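Re-sealing a worktop edge — quick version

Updated 5/10/22

Did ours again last week so writing it down before I forget. Takes an evening plus drying. Old sealant has to come out first, all of it, new stuff won't stick to the old.

You need: a tube of sanitary silicone (I use Gumex, white), a scraper, masking tape, kitchen roll, white spirit, washing up liquid in a cup of water. Skeleton gun if you haven't got one.

Cut along the top and the bottom of the old bead with a sharp knife. Pull. Comes away in strips if your lucky. Scrape the rest, plastic scraper on laminate, never metal. Wipe with white spirit, then leave it. Overnight is best.

Tape next. One line on the wall, one on the worktop, 6mm gap between. Press the edges down hard or it creeps under. Corners are the fiddly bit — run the tape right in and cut it there, don't try and fold it.
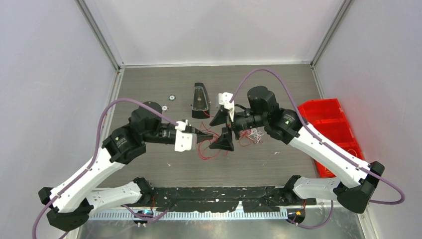
Masri wrote in to say the tape should come off straight away, while the silicone is still wet, and that waiting even ten minutes left a ragged edge all down one side. Agree with that. Pull it slow, at an angle, away from the bead.

So, the bead. Cut the nozzle at 45 degrees, smaller than you think. Start in a corner, steady pressure, one go per side. Dip a finger in the soapy water and smooth it once. Once! Going back over it is how you get lumps.

Then leave it alone for 24 hours. No water, no kettle steam, no leaning on teh worktop.

Gaps wider than 10mm want a foam backing strip pushed in first. Podano do one on a roll, cuts with scissors.

Will do upstands in November, if I get round to it.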